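January, nearly midnight

I have finished it! All of it, including the bit in the middle where the curate walks back from Gravham in the sleet and argues with himself for thirty pages. I started at breakfast meaning to read one chapter, and then the toast was cold and it was two in the afternoon and I still had my slippers on.

What a strange, lovely book Fahy wrote. Hardly anything happens. A man keeps a parish, loses his temper with the choir, writes letters he never posts, and by the last notebook I'd have followed him anywhere. I love that the seven notebooks get shorter as they go, and that the sixth is mostly weather.
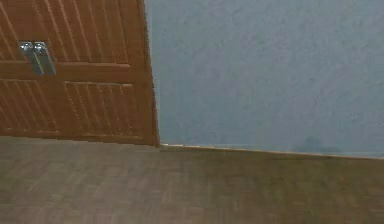
Door and parquet.

Reading group is at Ieva's next and I've promised to bring questions, so I've been scribbling in the margins all evening (pencil, I'm not a monster). Caoimhe thinks the sister is the real centre of the story. I didn't see it at all the first time, but I went back to the letter in the second notebook and she's right, the whole quarrel is there in one line about the coal bill. Eoin hasn't got past the sermon. I told him to skip it and come back, and he was shocked!

I tried out my first question on Sunita over the phone, and I'm putting it down as we left it.
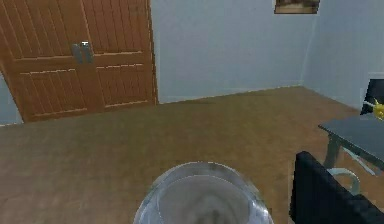

Why does the curate stop writing for the whole of Lent?
He has read his sister's diary by then, and he can't bear the thought of anyone reading his.

Sunita got there much faster than I did. I'd put it down to illness, the cough and so on, and she just said "no, go back to the drawer", and there it was, the drawer left open and two lines about ink. I do love it when somebody hands you a better book than the one you thought you'd read. 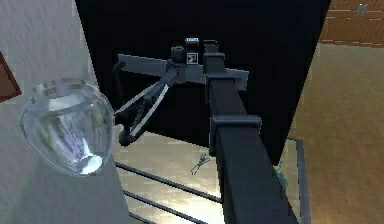

Gripper and glass vase.

Must ask Rodrigo about his copy. Mine is the Clolo paperback and his is the old Gekcombe hardback, which has an extra page at the end, so he says, with the curate's list of hymns. I want that page very badly. He's offered to copy it out by hand if I lend him my atlas, and I'd have lent it anyway.

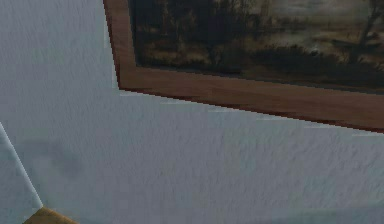 TO READ NEXT

Fahy's short stories, if the library can find them. The one set at the ferry sounds wonderful.

Something with a plot, for Eoin's sake.

The curate again, from the beginning, slowly this time, with the sister in mind. I know I should leave it a month. I've already put it back by the bed.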